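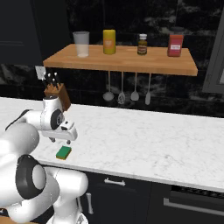 The sponge task in the Wando simulator, arm over the counter.

Wando Safe Kitchen Pack: a rulebook that grades its own homework

By Pankaj Maurya
Last updated: September 18, 2026
125 shares | 14 comments
Print | E-mail this article

Wando wants $2850 for a year of Safe Kitchen, a set of good-practice rules for home robot arms plus a rendered kitchen to test them in. Pass every rule and you can print a certificate. I spent most of August with it and I would hold off on framing mine.

The rules are sensible enough on paper. Slow down near anything sharp. Come at a small object from above. Keep clear of glass. The sponge task looks like a fair place to try them, with a knife block near the back of the counter and a shelf behind it holding a drinking glass and a small bottle.

But the checker only scores the fingertips. My wrist joint could swing past the knife handles at full speed and the report still came back green. Anybody who has worked next to an arm knows the elbow and wrist are what catch you. Selham's cheaper pack checks every link, and has done so for two versions.

Then there is the wording. "Safe distance" is used all through the manual and defined in an appendix that points back to chapter two. Chapter two says to use your judgment. I e-mailed support and got a link to the appendix.

The graphics are good, I'll give them that. The marble has veins in it. I would have traded those for a person walking in halfway through a run, which the pack can't do at any price, including the $3980 tier.

Setup took an evening, and the logs are easy to read. If you need a first checklist for students, it will serve. For a real kitchen with real people in it, do your own risk assessment and leave the certificate out of the folder.

Print | E-mail this article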